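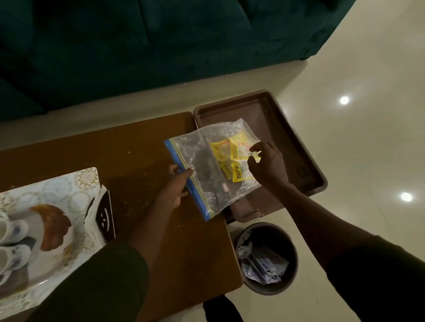 October, 10:40. Low-table chore, task breakdown for Rurnex

Purpose: decide which parts of clearing and resetting a coffee table go on the bench list before the end of the month. Chanida wants the list to reflect chores as people do them. Mogens wants only items the arm has some chance of finishing. Both positions are in the notes from the last review and I won't repeat them.

Subtasks as currently written:
T1 move cups
T2 handle bag of packets
T3 trash to bin
T4 lay or straighten placemat
T5 wipe crumbs

T3 is the only one I would sign off today. Open bin, wide rim, dry wrappers, no requirement on orientation. Rurnex ran it for 30 drops last week with 2 misses. Both misses were thin film that stayed on the fingertip after release. Tanko added a short shake to the release motion. Not retested.

T1. Empty cups are fine. Cups with liquid are not. The planner treats the cup as rigid and the contents as absent, so wrist acceleration is limited only by the joint settings. With a single cup we can turn the speed down and get by. Two cups at once, one per arm, is where a person saves the trip and where we have nothing. The self-collision margin is 5 cm between grippers and mugs get carried closer than that as a matter of course.

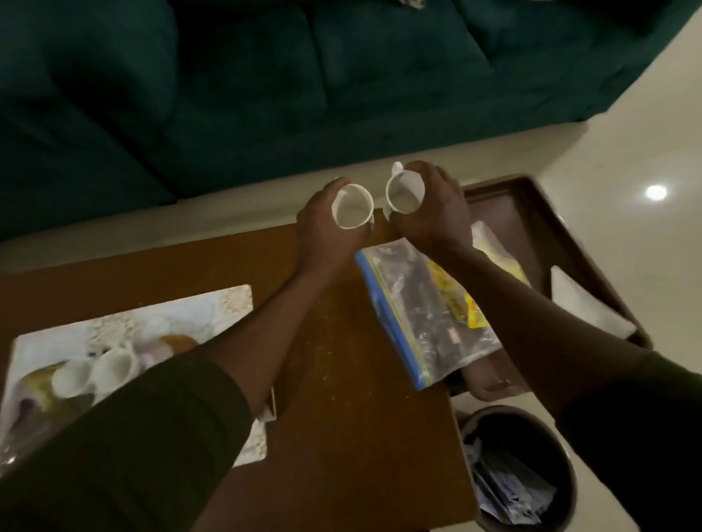 T1, two mugs, rim grasp from above, liquid low in both. Handles not used.

Note on the grasp. Our grasp set for mugs was built around the handle, on Nives's advice at the time, and it ranks the rim grasp last. A hand over the top doesn't care where the handle is pointing. For the gripper the same approach would put one finger inside the cup, which is a hygiene objection if the cup is going to be drunk from and no objection if it is going to the sink. The task sheet has to say which. At present it says "move."

Sleeve and forearm occlusion: when both arms are forward, a good part of the near table is hidden from a head-mounted view. Same will hold for our arms. Amnuay suggests keeping the last clear view of the table in memory and planning on that. Agreed for static items. Bags shift when brushed, so a remembered bag is a bad bag.

T2. Clear zip bag, printed packets inside. Detector (Clavura weights, no fine-tuning) finds the yellow packets with confidence 99 and does not find the bag. It then plans a grasp on a packet straight through the plastic. This has been in the bug list since spring under "transparent" and should be renamed, as it is a containment problem and will happen with mesh bags too. Opening a zip strip: not attempted. Needs two hands with opposed pull and force feedback at the fingertips. Ours is at the wrist.

T4. Harder than I had it. A placemat lying flat on wood offers no edge to a parallel gripper. Sliding it to the table edge and pinching the overhang works on the bench, provided the path is clear. If there are crumbs under the mat it drags, and the mat ends up crooked.

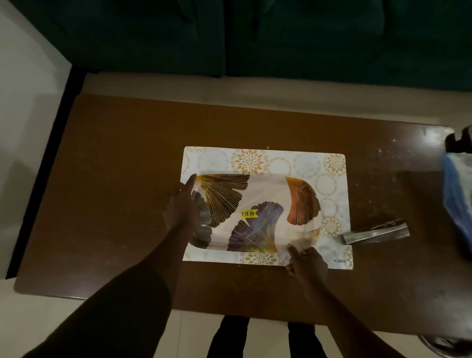 T4 variant: film over a printed mat, one hand high on the left, the other at the bottom edge. Price sticker 79.00 rupees, mat marked KUBER.

Film over a glossy print is a bad case for depth. Expect returns from the highlights and gaps elsewhere. Fingertip contact is probably the only usable signal for where the film edge is. I would leave film out of this round altogether and record it as out of scope, with the grasp diagram kept for whoever picks up the tactile fingers.

T5. Crumbs on brown wood show up well enough in color, not at all in depth. Wipe is a fixed pattern anyway. Open question is whether items are lifted or wiped around. Chanida: lifted. Mogens: around. Mark both, score separately.

Status
T3 go, pending retest of the shake.
T1 go for one empty cup. One cup with liquid at low speed, water only. Two cups: no.
T2 pick up closed bag only, after detector fix.
T4 slide and pinch, clean table.
T5 go, around items first.

Answer to Phetsri, who asked again whether the arm can "do the table": it can do parts of the table, with a person between the parts. Nives to word this for the email.

To do
Tanko: retest film release.
Amnuay: stale-view flag on anything soft.
Me: rewrite T1 with destination field, order more bags.

16:15. Detector retrain queued. Bench 2 camera mount is loose again, tightened, no recalibration done yet.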